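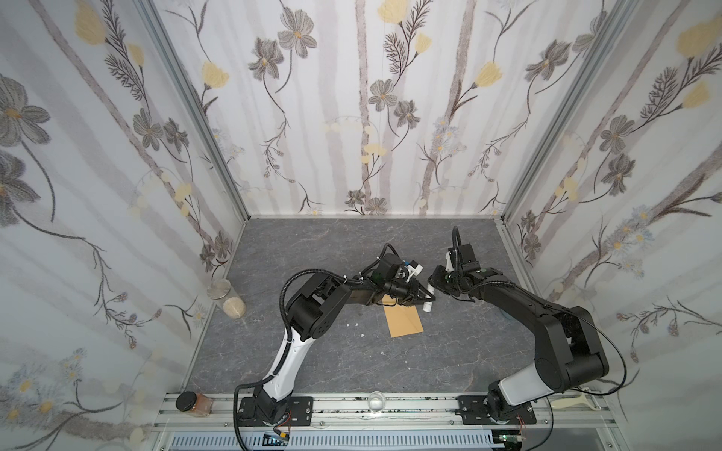

Plodier's sales office maintains that one two-arm bench cell will cover all of our envelope work, and that no fixtures need to be bought with it.

Frida Bech
Plodier two-arm cell on trial: should we accept the service contract?

Our office sends out paper statements to members who have asked not to receive them by email. The run in February is 2,000 envelopes, and until now the flaps have been glued by hand. Plodier has placed a cell with us on an 11-week trial. It works with an ordinary glue stick and a flat envelope, one arm to each side of the job. The quotation that followed includes the cell, installation and a service contract, and my department has been asked to comment before it is signed.

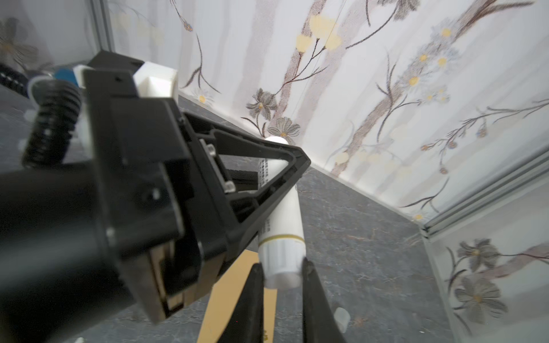

The contract is the part on which I should welcome advice. It allows 6 visits a year, and anything beyond that is charged separately. Retraining for a new envelope size is counted as a visit. We use several sizes, and our print supplier changes the paper stock without much notice. I have also looked at a machine from Breker, which is a conventional sealer with a wetted roller. It would be faster, but it will not accept our heavier envelopes with the dry flap.

Two points in particular:
Is it usual for retraining to be deducted from maintenance visits?
Should glue sticks be specified by make in the contract, or left to us?

Isamu Wada
On the first point, yes, it is common, but it can be negotiated. We had the same clause with a different supplier and asked for retraining to be listed on its own line with a fixed price. They agreed within the week. I would also ask for a written definition of "new size". In our case a change of flap shape on the same envelope was treated as new, and we had not expected that.

On the second point, name the make, or at least the diameter and the length. A gripper that has been set up for one tube may hold another at a slightly different height, and then the glue line moves. You should also ask who winds the stick up as it wears down. With our cell that remained a job for the operator, and the brochure did not mention it.

As to speed, please time a full tray including loading. The figures given to us were for the gluing stroke only.

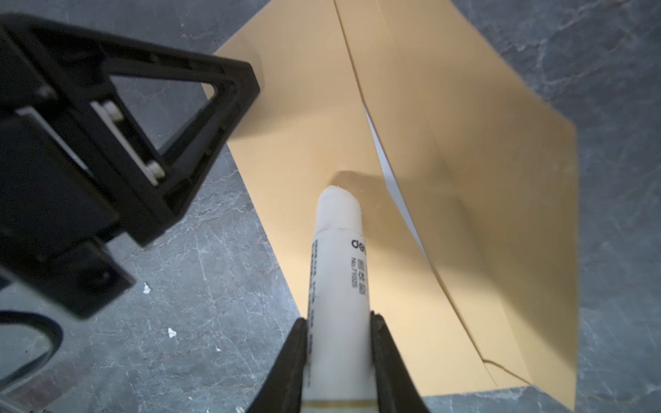
Ríos
Get the Breker. Glue sticks are for schools.

Frida Bech
Thank you both. The Breker was tested with our heavier envelopes and the flaps lifted again, so it is not an option for this mailing, although I accept that it would suit the lighter ones. I have written to Plodier to request a separate line for retraining - and a definition of size, as Isamu suggests.

Culico
We resell bench cells of this kind, so please read this with that in mind. Retraining on a separate line is reasonable and most suppliers will offer it if asked. Check also whether unused visits carry over into the second year. In our own standard contract they do not, but we have agreed to it for customers whose work is seasonal, and a yearly mailing would fall under that.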